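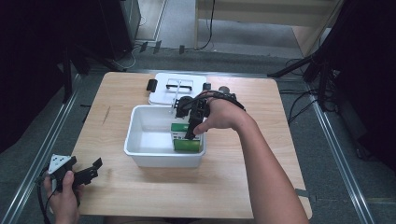
Sorting out the kitchen cupboards

I moved into the flat in Pesano in December and put everything from the old kitchen into the new one in a single evening. I was tired and I wanted the boxes gone. Whatever came out of a box went on the nearest shelf. I told myself I would do it properly later, and later was fourteen months in coming.

What set me off was cornflour. I needed two spoonfuls for a sauce, was sure I had none, went down to the shop and bought some. When I came to put it away I found three packets already open, one of them folded over with a peg that I had been looking for as well.

So I emptied the lot. It took most of an afternoon and the floor was not usable for any of it. I had read a fair bit of advice beforehand and most of it assumes a larger kitchen than mine. There is one tall cupboard, two wall cupboards, and a corner unit with a door that opens the wrong way and stops against the oven handle. The worktop is 80 centimetres at its longest clear stretch.

I started with dates. Anything dry and a month or two over I kept, provided it smelled all right. Flour I was stricter with, having once had moths in the house at Claltmont and not wanting them again. Spices I threw out in quantity. I had a jar of ground coriander that had moved house with me twice and no longer tasted of anything. Whole spices last much better, and I now buy cumin and coriander as seeds and crush them when I need them.

Then came the question of what goes where. I tried sorting by type first, with all the tins together and all the packets together, and gave it up after a week. I cook the same eight or nine things over and over, and what I want is for the things I use together to live together. Rice, lentils, stock cubes and tinned tomatoes are now on one shelf at eye level. Baking is in the corner unit, where the bad door doesn't matter much as I only bake in the winter. Tea and coffee are by the kettle, and so are the biscuits, though that may have been a mistake.

Bins inside the cupboards have made the most difference. The shelves are deep and anything at the back was as good as lost. With a bin you pull the whole thing forward, take what you want and push it back. Plain ones are fine. I would avoid lids, which only mean another step, and I would avoid anything too tall for you to see into when it is on the shelf. Measure the depth of the shelf with the door closed. I measured with it open and the first two I bought stuck out by the width of the hinge, so they now hold shoe polish and light bulbs in the hall.

Cartons and boxes stand upright in them with the tops facing up, like books in a crate. If the top doesn't say what is inside I write it on with a marker. I don't decant much. I tried glass jars years ago and found I was washing jars all the time and throwing away the cooking instructions. Pasta does better in its own bag with a clip.

I also started a list, taped inside the tall cupboard door. It has two columns, one for what is open and one for what is spare. When a spare gets opened I cross it off and write it on the shopping list. I expected to drop this within days, and it is still going after two months, with a few gaps.

It has saved some money. I keep my receipts from Furtado, the big supermarket by the ring road, and I went back through them. I spent 384 on food in the two months before the clear-out that I can say for certain I didn't need, going by what was still sitting there unopened. Part of that was a large order of olive oil, which I will use in the end, so perhaps it shouldn't count.

The freezer is next. It is a Drundard, the upright kind, with drawers that ice up at the back, and I know there is soup in there from before the move. None of it is labelled. I plan to eat my way down through it before I defrost it, starting with whatever is in the top drawer, which looks like either stewed apple or chicken stock.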